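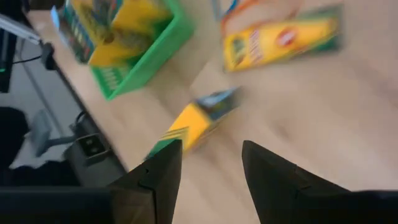
Packaging and Household Goods
Handout 2: Why containers look the way they do
Course notes, Ülle Toom

Read this before the seminar. The Kadwood chapter covers the same ground in more detail, but you can follow the class from these notes alone.

Starting points

A container has to hold its contents, survive being moved, and cost little enough to make. Most design choices trade one of these against the others. A thicker wall is stronger but uses more material and takes longer to cool in the mold. A thin wall is cheap but bends under load.

Makers get around this with shape. A rim that turns outward stiffens the top of an open container, where the walls would otherwise spread. Ribs do the same job along the sides. The Tarno crates we handled in February had walls only 2 mm thick and still held their shape when full.

Stacking and nesting

These two words get mixed up, so use them carefully in your written work. Stacking means placing one full container on another. Nesting means placing one empty container inside another. Nesting needs sloped sides, and sloped sides give up some room inside.

Flallard sold a straight-sided bin and a sloped one with the same opening. A shipping pallet took 90 of the sloped bins nested — the straight ones took 19. Shipping cost decided which one stayed in the catalog.
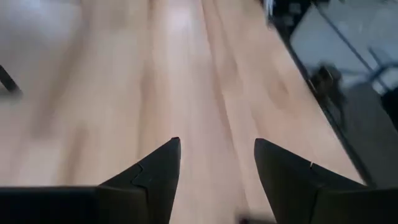 Cartons

Folded cartons arrive flat and are set up at the filling line. The grain of the board matters: it folds cleanly along the grain and tends to crack across it. Eglītis treats this at length, and you should know the section on score lines.

Color on a carton is mostly for finding it on a shelf. It also has to match across print runs, and that is harder on uncoated board.

Openings in side walls

Slots save material and let air through. They also make the wall weaker, so the ribs between them carry the load. Rows of short slots with a solid band between them are stiffer than one row of long slots.
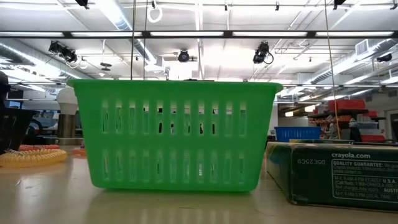
Fig. 3. Green plastic basket with two rows of slots in the sides.

For the seminar

Bring one empty container from home and a ruler. Measure the rim and the base, and note whether it would nest, stack, or do both.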